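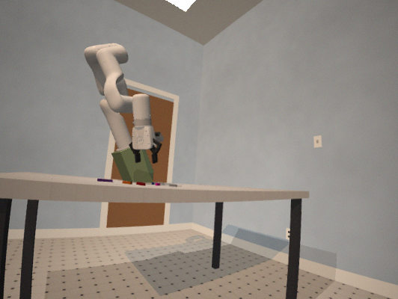 *Figure 4-1. Long table with a flat white top, green block and white arm.*

## 4. Placing, leveling and caring for the table

Pavent Mota long table, owner's guide
Revised March 23, 2025

Read this section after the legs and crossbars are bolted on (section 3) and before anything heavy goes on the top. The same steps apply to all finishes. Where the Ivance extension leaf is fitted, read 4.5 as well.

### 4.1 Choosing the spot

1. Measure the floor space. The table is 217 cm long with no leaf fitted. Leave 100 cm clear on any side where people will sit or walk behind a chair.
2. Check for floor vents. Warm air blowing on the underside of the top can make it bow over a heating season.
3. Keep the top out of strong direct sun, or plan to move things around on it now and then. A tray left in one place all summer will leave an outline. On the lighter finishes you may not see it until the tray is lifted.
4. Mark the four foot positions with masking tape.

**Note:** On carpet, let the table stand overnight before leveling. The feet sink in at different rates, and you will only have to do it again the next day.

### 4.2 Moving the table

**CAUTION:** The assembled table takes two adults to lift. Do not drag it. Dragging puts a sideways load on the leg bolts and can strip the threaded inserts, which cannot be repaired at home.

1. Clear the top.
2. Take out the leaf, if fitted, and carry it separately.
3. Turn all four feet in (clockwise, seen from below) until they stop.
4. Stand one person at each end. Grip the side rails. Do not lift by the edge of the top.
5. Lift together, walk to the tape marks and set one end down first, then the other.

If you have to go through a doorway narrower than the top, take off the legs at one end and turn the table on its long side. Pad the floor with a folded blanket. Put the bolts in a bag and tape the bag to the inside of a rail.

### 4.3 Leveling

You need a spirit level, the flat wrench from the parts bag and a flashlight. A longer level gives a better reading, but a short one laid on a straight board will do.

1. Press down on each corner in turn. Note which corners rock.
2. Place the level across the width of the top at one end. Turn out the foot on the low side until the bubble is centered.
3. Repeat at the other end.
4. Place the level along the length, in the middle of the top. If one end is low, turn out both feet at that end by the same amount.
5. Go back to step 2 and check both ends again. Small corrections are normal on the second round.
6. Press down on each corner again. If one still rocks, turn that foot out until it just touches the floor, then a quarter turn more.
7. Hold the foot still with one hand and tighten its lock nut up against the leg with the wrench.

**CAUTION:** Do not turn any foot out more than 21 mm. Past that point there is too little thread left in the leg to carry the load. If the floor is further out than this, use a hard shim under the foot. Folded cardboard will compress within a few weeks.

Check the level again after one month, and after any move. Old floors shift with the weather. If your table was level in August and rocks in winter, nothing is wrong with it; repeat steps 1 to 7.
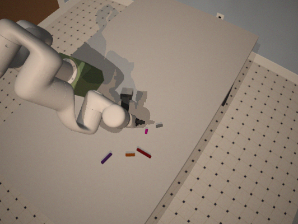

*Figure 4-2. Large beige tabletop with a white arm reaching in from the left.*

### 4.4 Daily care

Wipe the top with a soft cloth wrung out in plain water, then dry it with a second cloth. For grease, add a drop of dish soap to the water and wipe again with plain water afterward.

Do not use:

- scouring powder, steel wool or the green side of a kitchen sponge
- bleach, ammonia or oven cleaner
- furniture polish containing silicone, which leaves a film that the touch-up kit will not stick to
- steam cleaners

Lift spilled coffee, wine, beet juice or mustard right away. For a stain that has already dried, lay a damp cloth over it for ten minutes and wipe. Repeat before trying anything stronger. Ballpoint ink usually comes off with a little rubbing alcohol on a cotton ball. Test it first on the underside near a leg, and keep it off the edges.

Use a trivet under anything straight from the stove or oven. Cork, felt and thick cotton are all suitable. Avoid rubber trivets and rubber-footed appliances on the pale finishes. The rubber can leave a yellow mark that does not wash out.

Small scratches can be filled with the stick from the touch-up kit (sold separately, part of the Bevbridge care set). Rub the stick across the scratch, wait a minute and buff with a dry cloth. Scratches deep enough to catch a fingernail need two or three passes.

### 4.5 With the Ivance leaf fitted

The leaf sits on two pull-out slides under one end of the top.

1. Level the table first, without the leaf.
2. Pull both slides all the way out until they click.
3. Lower the leaf onto the slides with the pegs facing the table.
4. Push until the pegs are fully in their holes. A gap of up to 2 mm along the joint is acceptable.
5. Close both latches from below.
6. Lay the level across the joint. If the leaf is higher or lower than the top, loosen the screw on each slide, adjust and retighten.

**CAUTION:** Do not sit or lean on the leaf. Do not stand a sewing machine, mixer or anything else that vibrates on it.

Store the leaf flat, or on its long edge against an inside wall. If it leans on a short edge for months it will bend, and the pegs will no longer line up.

### 4.6 Common problems

**The table rocks, but the level shows it is flat.** One lock nut is loose. Check all four, then go through 4.3 from step 6.

**A leg creaks when the top is leaned on.** Tighten the two leg bolts at that corner. If the creak is still there, take the bolts out, rub a little candle wax on the threads and refit them.

**The slides are stiff.** Vacuum the channels. Do not oil them, as oil holds dust.

**A foot will not turn.** Take the weight off that corner first. Have a helper lift while you turn the foot. Never use pliers on the plastic base.

**White haze on the top after cleaning.** Soap left behind. Wipe twice with plain water and dry.

For spare feet, lock nuts and latches, write to the Pavent parts desk, attention Szabolcs Virág, and give the number printed on the label inside the end rail. Spare slides are supplied in pairs only.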